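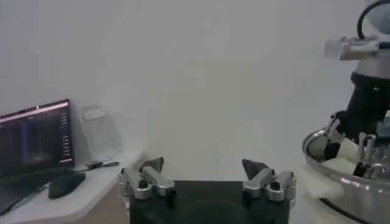 Flusetti (software)

Flusetti is a control and task-planning program for two-armed robots. It was started by Yen-ting Mok and is maintained by Mok and Pao-chu Su, who agree on most of it. The program takes in wrist camera views, decides what each arm should do next, and sends joint commands until the job is done or a person loses patience. It is best known for its handling of cloth, a material that has humbled better-funded programs.

Name

The name has no meaning in any language the authors speak. An early file was called "flu_set_i", and a typing slip did the rest. Mok has asked that it not be pronounced with an Italian accent. The request is widely ignored.

History

Mok wrote the first version as a replacement for a folder of scripts, each of which moved one arm and assumed the other did not exist. The arms disagreed with this assumption several times. Su joined to write a shared clock, so that both arms would at least be wrong at the same moment, and stayed to write most of what is now the planner.

The second major release, Flusetti 2, came out in November under the code name Ralen. It threw out the old settings file, which had grown to 748 entries. The new one has 243, and the manual explains nearly all of them. A side branch called Skevberg, meant to let the arms pass objects to each other in midair, was merged, removed and merged again. It is off by default.

Design

The program is split into three layers that run separately and send each other messages.

Perception
Each wrist camera gets its own process. The gripper sits at the bottom of every view, so the first step is to mask it out; before this was added, the program was fond of reporting its own fingertips as objects of interest. Shiny metal remains a weak point. A polished steel bowl or pot reflects the room, and the segmenter will sometimes propose grasping the reflection. White cloth in a steel bowl against a white wall is listed in the manual under "Hard cases" and in the issue tracker under several less polite headings.

Planning
The planner keeps a short list of possible next moves for each arm and picks a pair that will not collide. When one arm is working inside a container, the other is given a "hold clear" posture with its fingers open. New users often report this as a crash. The arm is waiting its turn, a skill the authors consider underrated in robots.

Control
Joint commands go out at a fixed rate, and a watchdog stops both arms if either one misses 40 commands in a row. The limit can be changed. Su's comment beside it in the source code reads, in full, "please don't." 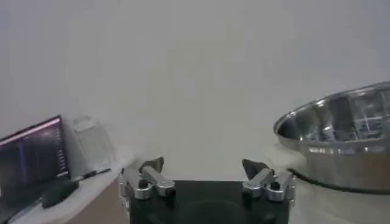
View from a wrist camera, with the gripper open and a steel pot to the right.

Tooling

Flusetti comes with a log viewer, a replay tool and a calibration routine. The replay tool runs a recorded session through the planner again without moving any hardware, and most bugs are found this way, usually on a Thursday, when Mok reads the logs. Calibration has to be repeated whenever a camera mount is touched. The routine can detect a shifted mount and says so in the log, in a message that was for several releases printed only after the run had finished.

There is no graphical planner editor. One was promised for the Ralen release and is now described as "under discussion" – the discussion being between two people who sit at the same desk.

Reception

Users have praised the replay tool and the collision checks. Complaints center on the manual, which assumes the reader already knows how the program works, and on the error codes, which are numbered in the order they were first run into. Code 1 is therefore "power cable not connected."

See also

Motion planning
Visual servoing
Deformable object manipulation
Watchdog timer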